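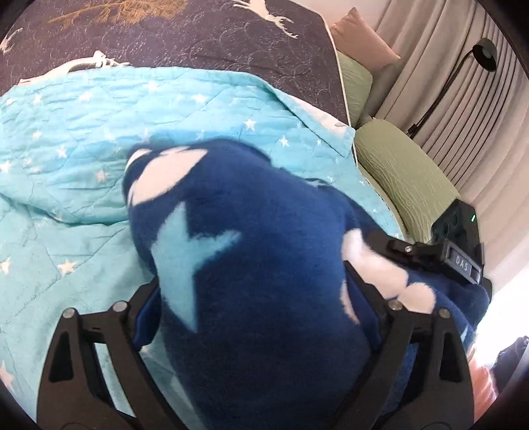
Which program should be used for blankets and other bulky items?

Use BULKY. It fills to a higher water level than COTTONS, turns the drum more slowly, and limits the final spin to 600 rpm.

5 Washing bulky items

This section applies to all Brarkby Ploria front-loading washers with a dial control panel. Models with a touch panel use the same programs, but the buttons are arranged differently. Refer to the quick guide supplied with those models.

5.1 Before loading

1. Read the care label on each item. Do not machine wash any item marked dry clean only or hand wash only.
2. Weigh the item dry. The maximum load for BULKY is 11 lb.
3. Close zippers, hooks and snaps. Turn the item inside out if it has a printed surface.
4. Shake the item outdoors to remove pet hair and loose fibers.
5. Treat stains with a small amount of liquid detergent and leave for the time stated on the detergent package.

CAUTION: Do not wash items that have been in contact with gasoline, solvents or cooking oil. Residue can ignite during washing or later in a dryer.

CAUTION: Waterproof covers, mattress protectors with a plastic backing and rubber-backed mats must not be spun. Water trapped under the backing can shift suddenly and damage the machine.

5.2 Loading the drum

1. Check that the drum is empty and that nothing is caught in the door seal.
2. Feed the item in loosely, one edge first, and spread it around the drum. Do not roll or tie it.
3. Press down on the load with a flat hand. There must be a gap at the top of the drum wide enough for the hand to turn freely.
4. If a single item occupies less than half of the drum, add one or two towels of a similar color to help balance the load.
5. Push any fabric clear of the seal and close the door until it clicks.

Note: Wash fleece separately from towels. Fleece collects lint from cotton, and the lint is difficult to remove once dry. Use a second fleece item to balance the load instead.

5.3 Adding detergent

1. Pull out the dispenser drawer as far as the stop.
2. Pour liquid detergent into the compartment marked II. Do not go above the MAX line.
3. Leave the softener compartment empty for fleece, microfiber and down.
4. Push the drawer in fully. The program will not start with the drawer open.

Powder can be used at warm settings. At the cold setting it may not dissolve completely in a thick load – select EXTRA RINSE if white marks remain on the fabric.

5.4 Starting the program

1. Turn the dial to BULKY. The display shows 70, the program time in minutes.
2. Press TEMP to select cold or warm. Hot is not available in this program.
3. Press SPIN to reduce the spin speed or to select NO SPIN.
4. Press START. The door lock symbol lights up.

The time shown can increase during the program. The machine repeats the balancing step before each spin, and each attempt is added to the display.

5.5 If the load will not spin

The display shows UB when the load cannot be balanced. The machine drains and stops.

1. Wait until the door lock symbol goes out.
2. Open the door and loosen the load by hand. Turn it over if it has gathered on one side.
3. Close the door and select DRAIN/SPIN.
4. Press START.

If UB is shown again, check that the machine is level as described in the installation section.

WARNING: Do not force the door while the lock symbol is lit. The drum may still be turning.

5.6 After washing

Remove the load promptly and support its weight with both arms – a wet blanket can tear at the binding if pulled out by one corner. Wipe the door seal and leave the door ajar. Clean the pump filter after washing items that shed heavily.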